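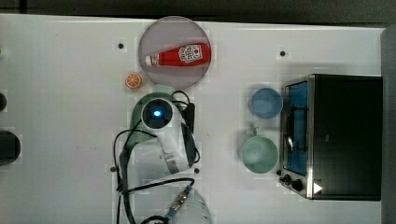 I've been making my own ketchup for eleven years, off and on, and this June I finally got a batch I'd put next to the store kind without blushing! My neighbor Lindalva Nogueira gave me the push. She grows far more tomatoes than one household can eat, and she left 8 pounds of them on my porch with a note that just said "sauce?"

So I simmered them down with an onion, a little clove, brown sugar and cider vinegar, and I let it go way longer than I ever had before (the whole house smelled like a county fair). The trick for me was straining it twice. I used to skip the second pass, and it always came out grainy.

Then we did a taste test with fries, the red squeeze bottle on one side and mine in a jam jar on the other. Gilberto picked the bottle, which I expected — he puts it on eggs, rice, everything. But Lindalva picked mine, and so did her son, who is a very tough crowd at age 8!

I do still love the bottle. It pours the same every time and it lives happily in the fridge door for months, while my jar was gone by the next weekend. Next batch I want to try some orange peel in the pot, just a strip, pulled out before straining. Lindalva thinks it will taste like marmalade. I have one bag of her tomatoes left in the freezer, so we'll find out soon.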